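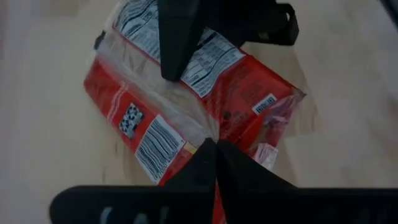 Photo: Roxana Tudose

September, bench notes, after lunch

Seal tests on the Goltilden film, second go. Jaw temp up from the last batch, dwell left alone. Cut 30 strips off the roll, 15 mm wide, same as before. Two thrown out straight away - edges nicked, my fault, the cutter blade is done. New blades in the drawer under the scale, please USE them.

Peel results so far: middle of the roll fine, clean peel, nice even white mark across the seal. Outer edge not fine. Four strips let go early and all came from the left side of the jaw. Not the film then, or not only the film. Put carbon paper in and closed the jaw cold - print is faint on the left. So the jaw is out of level again. Shimmed it in spring, somebody had it off for cleaning since and the shim is gone.

Halina thinks the Teflon tape is worn as well. Looked, she's right, shiny patch by the thermocouple. Changed the tape. Did not change the shim yet, want one variable at a time even if its slow.

3:40 pm. Reran with new tape, same temp. Bit better, still weak left. Shim it is. Josefien has brass stock, asked her for a piece.

Dye test on the finished pouches: the blue stuff creeps in at the fold where the back seam crosses the end seal. Two layers go to four there and the step leaves a tiny channel. Ticona film did the same thing last year and we got past it with more pressure, not more heat. Try that before touching temp again. Too hot and the inside layer goes brittle right next to the seal, then it tears there and looks like a strong seal on paper when it isnt one.

Smaranda wants numbers for Zarnier. Told her not yet. Peel curves are saved on the shared drive under loltelora_seal, ignore the first file, load cell wasn't zerod.

To do
- shim left side, redo carbon print
- pressure up one step, temp the same
- dye test again, fold corners only
- order blue dye, bottle nearly out
- ask Gheorghița if the chiller hum is new or just me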